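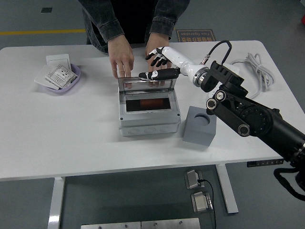 Junction box with the clear lid up.

Part 4: Wiring up the shed sub-board box

Right, so by now you've got your conduit run and your box picked out, and if you're anything like me you've had a cuppa and read Part 3 twice. I'm using a Jurstead weatherproof box for the garden lights at my place, but the steps are much the same for the Furnitz and most of the other hinged-lid ones you'll find at the hardware shop.

CAUTION: In Australia, fixed mains wiring has to be done by a licensed electrician. Everything I'm doing below is 12 volt garden lighting on the low-voltage side of a plug-in transformer. If your job is 240 volt, stop here and ring a sparky. Mine is Menaka Bhuiyan and she has told me off more than once, so I do listen!

Before you start

Switch the transformer off at the wall and pull the plug right out. Don't trust the timer. Have your side cutters, a small flat screwdriver, a pencil and your cable glands in reach, and give the wall a wipe down where the box is going (mine was mostly spider web).

1. Hold the box against the wall and mark your screw holes in pencil. I put mine at chest height so I'm not kneeling in the agapanthus every time a light goes out.

2. Take the box back to the bench and open the lid all the way. If the hinge feels stiff, work it back and forth a few times by hand. Please don't lever it with a screwdriver, I cracked my first one that way and had to drive back into town for another.

3. Choose which knockouts you need and leave the rest alone. Cable should come in from the bottom wherever you can manage it. Tap the knockout with the handle of the screwdriver, then twist it free with pliers and clean up the burrs with a bit of sandpaper.

Note: if you pop out the wrong one (I have) you can get blanking plugs for next to nothing. Don't fill it with silicone and hope.

4. Fit the glands finger tight for now, with the rubber washer on the outside of the box.

5. Screw the box to the wall. On weatherboard go straight into the timber, on brick use plugs. Snug is plenty, too tight will bow the back and then the lid won't seal.

6. Feed your cables through and leave a good hand's length of slack inside. You'll be glad of it when you have to redo an end.

7. Strip the ends, twist the strands and do up your terminals. Positive to positive, negative to negative, and give each wire a tug. Any that come out, do them again.

8. Tighten the glands, check that the lid seal is sitting in its groove the whole way, then close up.

Testing

Plug the transformer back in and turn it on. All the lights should come up together. If you get 2 bright ones and the rest look dim, your run is probably too long for the cable, so have a look at the voltage drop table back in Part 2. Kiyoshi Hattori wrote in to say he fixed his by going up a cable size, and I'd try that before buying a bigger transformer.

If nothing comes on at all, check the timer first. It's usually the timer.

Part 5 covers burying the cable along the path.

Last updated 08/08/2018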